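Fostetano (software)

Fostetano is a control and planning framework for robots with two arms. It takes streams of joint positions, camera images and operator commands, brings them to a common clock, and sends motion targets to the arms. The project was started by Sibel Aydoğan as an internal tool and was later opened to outside contributors. The planner was rewritten by Ysaline Texier, who remains its main maintainer. The framework is mostly used for tabletop handling tasks in which the two arms share the same working space.

Name and origin

The first code was written as a set of scripts for replaying recorded arm motions. These scripts were called Değirmenci, a Turkish word for "miller", and the name survives in the replay module. The name Fostetano was chosen when the scripts, the camera drivers and the planner were put into one repository. According to the project notes, it has no meaning and was selected for being easy to search.

Architecture

The framework is divided into four processes, which exchange messages through shared memory. The arm process reads the joints and writes the targets. The image process collects pictures from the head and wrist cameras. The planner produces short motion segments, and the supervisor decides which of the other processes may command the arms at a given moment. If one process stops answering, the supervisor holds both arms at their last safe position.

Each message carries two time stamps, one from the device and one from the moment of arrival. The difference between them is used to estimate the delay of every camera separately. Early versions used only the time of arrival, and this caused a known fault: when the computer was busy, the wrist images seemed to lag behind the arm, and the planner corrected for an error that did not exist.

Perception

Objects on the table are found by a module called Brendix. It looks for closed outlines in the head camera image and then refines the position with the wrist camera on the nearer arm. Brendix does not use a library of object models. It fits a simple box or cylinder to each outline and passes its position, size and an uncertainty value to the planner.

Shiny packaging is a difficult case for this method. Bright reflections on wrinkled film divide one surface into many small regions, and an outline may be broken into several parts. Since version 19 the module joins neighbouring regions when they move together between consecutive images. While an object is being held, the position of the gripper is also used as evidence, so that the estimate does not jump when the reflections change.

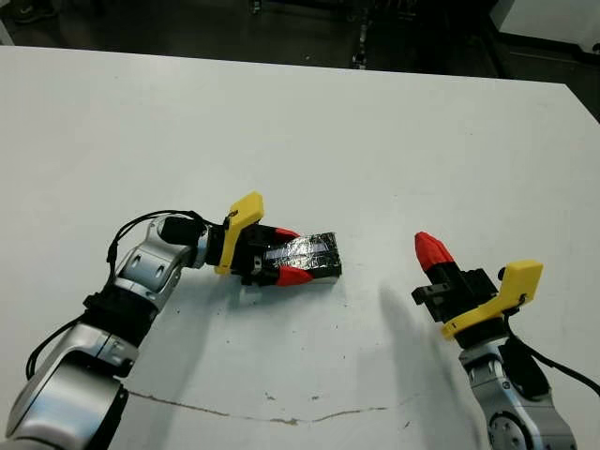
A box in shiny black wrapping held by the left arm, with the right gripper empty and hovering to the right of it.

Planning for two arms

The planner treats the two arms as one system with a shared list of obstacles. For each new target it first searches for a path of the moving arm alone, while the other arm is taken as fixed. If no such path is found, it tries again with both arms free. The second search is slower – in the published test it took about 90 milliseconds – and it is therefore limited to cases in which the first has failed.

Handing an object from one gripper to the other is described by three states: held, shared and released. In the shared state both grippers are closed on the object, and the stiffness of the receiving arm is reduced so that small errors in position do not produce large forces. The change to the released state requires agreement between the finger positions and the motor currents. Texier's rewrite made this rule stricter after users reported that thin objects were sometimes dropped.

Wrist cameras and calibration

The position of each wrist camera relative to its gripper is found by a calibration routine, in which the arm visits a series of poses above a printed pattern. The result is stored together with the serial number of the camera, and the supervisor refuses to start if the two do not match. A shorter check is available for daily use. It closes the fingers, looks for the fingertips in the wrist image and compares their place with the stored one.

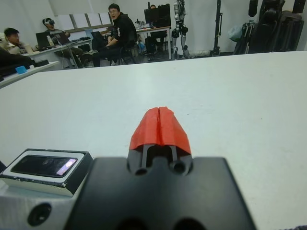
The short check finds a camera that has turned slightly on its mount, but it cannot find a shift along the viewing direction, and the manual recommends the full routine after any mechanical work. Coloured fingertips make the check more reliable, especially over a pale table. With black fingertips the user has to mark their outline by hand the first time.

Testing

Changes to the code are tested against Wistovow, a collection of 1,525 recorded runs. Of these, 181 are marked as failures and are kept to verify that the supervisor stops the arms at the correct moment. The recordings contain joint positions, images and the original operator commands, and can be replayed without a robot.

Limitations

Fostetano assumes that the table is flat and does not move. Soft objects are treated as rigid once they have been grasped, and this leads to errors with cloth and bags. The framework has no support for mobile bases – a separate branch for this purpose was begun in July but has not been merged.

See also

Motion planning
Hand-eye calibration
Bimanual manipulation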